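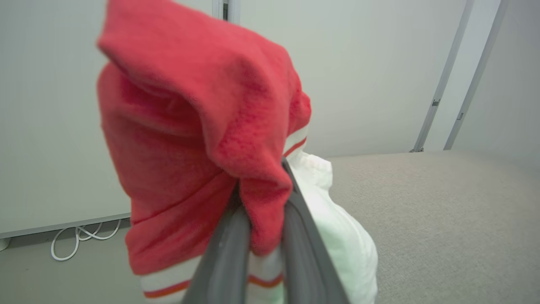
Teaching by Hand: Textile Handling Moves Into the Demonstration Room

Garments remain among the most difficult objects for automated handling. A metal part keeps its shape when it is lifted; a fleece item gathers, folds over on itself and hides its own edges. For textile sorting and laundry operators, this has meant that the first step of the process – taking one piece from a pile and presenting it for inspection – is still performed almost entirely by people.

Plalter, a supplier of handling equipment to the textile care sector, has spent the past year examining whether that step can be taught through demonstration instead of being programmed. The work is carried out with Traletti, which operates sorting facilities for used clothing, under a joint project named Curier.

Under the Curier method, an operator guides a two-fingered gripper through the task by remote control. The operator chooses where to pinch the cloth, lifts it and decides when the hold is good enough to continue. The movements are recorded together with the view from a small camera at the wrist, and the recordings are later used to train the control software. No written rules for folds, cuffs or hems are supplied.

Operators complete 14 hours of instruction before their recordings are accepted. According to the project's interim report, new operators tend to grip too much fabric at once, and a second item is then easily picked up along with the first. Ribbed bands and striped trims receive particular attention during instruction, as they help the operator judge which way a garment is hanging.

The collection now covers 116 garment types, including fleece, knitwear and light cotton. Each session lasts up to 46 minutes, after which operators change places. Unsuccessful grasps are kept and labeled, and the report recommends that other groups adopt the same practice.

Hand guidance, in which the operator moves the arm directly, was also evaluated. It proved quicker to learn but placed the operator's own hands and sleeves in the camera view, and it was retained only for slow tasks such as laying an item flat.

Khan, the engineering office responsible for the safety review, has approved the remote stations for use beside ordinary sorting tables, provided that arm speed is limited while staff are present. The partners plan to install 2 stations at a Traletti facility in July. Results from the installation will be published with the final report, along with the full instruction manual for operators.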